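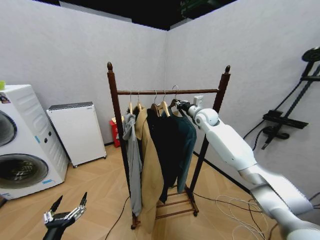
Lucyna Kwiatkowski wrote in to say that her arm hangs shirts without trouble in the morning and starts missing the rail by mid-afternoon, always to the same side, and she wanted to know whether to recalibrate the whole thing or look for something loose first.

Look for something loose first. A full calibration takes most of an hour and it will hide a loose bolt for a day or two, then you are back where you started. Most of the notes on this page come from keeping one two-arm garment machine going in the laundry room at Jiranville. They should suit any light arm with finger grippers that works at a clothes rack.

Check the rack before the arm

A rack on casters moves. Every time the gripper seats a hook it gives the rail a small push, and a long coat swinging on its hanger gives it another. Over a morning that adds up. Put masking tape on the floor around each caster and look at it at lunch. If the casters have left the tape, you have found your missed rail.

Locking casters help, but on a smooth wood floor a locked caster can still slide. Rubber cups under the casters hold better. If you use cups, measure the rail height again afterward and enter the new number. Ours went up 28 mm and the first hanger after that hit the rail from underneath.

Heavy things at one end tip the rail a little. Put the coat near the middle.

Tightening order

Power down, press the stop button, and let the arm settle on its rest before you put a hand near it. Then work from the floor up:

Base bolts first. Go around in a cross pattern, the way you would do lug nuts.
Joint covers next. Only snug. The threads under the covers are plastic on a lot of arms.
Wrist flange after that. This is the one that works loose most often.
Finger screws last, with a drop of medium threadlocker on each. Let it cure overnight.

Draw a line with a paint marker across each bolt head and onto the part it goes into. Next time you can check the lot with a flashlight and only get the wrench out for the ones where the line is broken.

Fingers and pads

Lint is the main trouble. Fleece and sweater knits shed all day, and the fluff packs in around the small linkages at the root of the fingers. Use a dry paintbrush, one inch wide, and brush outward. Do not use canned air. It drives the lint into the joint.

Wipe the fingers with a cloth dampened with rubbing alcohol. Skip furniture polish and silicone spray anywhere near them, including on wooden hangers. Wojciech Krawczyk polished a set of hangers to make them look nice and they slipped out of the gripper for a week.

If your fingers have glued pads, change both sides together. A new pad against an old one closes off center and the hanger comes up twisted. We change ours every 2,000 cycles. The last pair went at 1,359 with a split along one edge, so look at them now and then and don't go by the counter alone.

Hangers

Use one kind. Wooden shoulders with a plain metal hook work well. Check these before they go in the stack:

The hook should not spin freely. If it does, a wrap of plumber's tape on the thread will stiffen it.
The hook opening should clear the rail with room to spare. Ours are 29 mm and we throw out anything tighter.
No rubber sleeves or foam covers.

Leave a finger's width between hangers, more for thick clothes. When they bunch up, the gripper catches the neighbor's hook and pulls down two.

Cables

Keep cables out from under the rack. A caster will sit on a thin one for months and then cut it. Run them along the baseboard if you can. Where one has to cross the floor, use a flat cord cover and tape the ends down.

Slack at the arm base should be in one loose loop, tied with hook-and-loop strap. Zip ties get pulled too tight and the cable breaks inside. Move the arm slowly through its full reach by hand control and watch the loop the whole way before you run it at speed.

Working near a washer

Do not run the arm during a spin cycle if they share a floor. Wood floors carry the shake and the arm will stop with a force error that looks like a bad sensor. We bought a sensor from Letuvbridge before we worked that out. It is still in the drawer if anyone in Jiranville needs one.

Dry the clothes before they go to the arm. Wet cotton weighs a good deal more, and a dripping sleeve over a power strip is a bad idea.

When you do need to calibrate

After a finger change, after moving the base, or when the marks are all lined up and it still misses. Clear the rack, hang one empty hanger in the middle, touch the gripper to both ends of the rail and then to the hook. Save the old values under a different name before you write over them. Run ten hangs at quarter speed with an old T-shirt.

Lucyna, if the tape shows your rack has stayed put, go to the wrist flange next. Spare flange screws come in bags of twenty from the hardware counter in Braltton, and they will cut them to length if you bring the old one along.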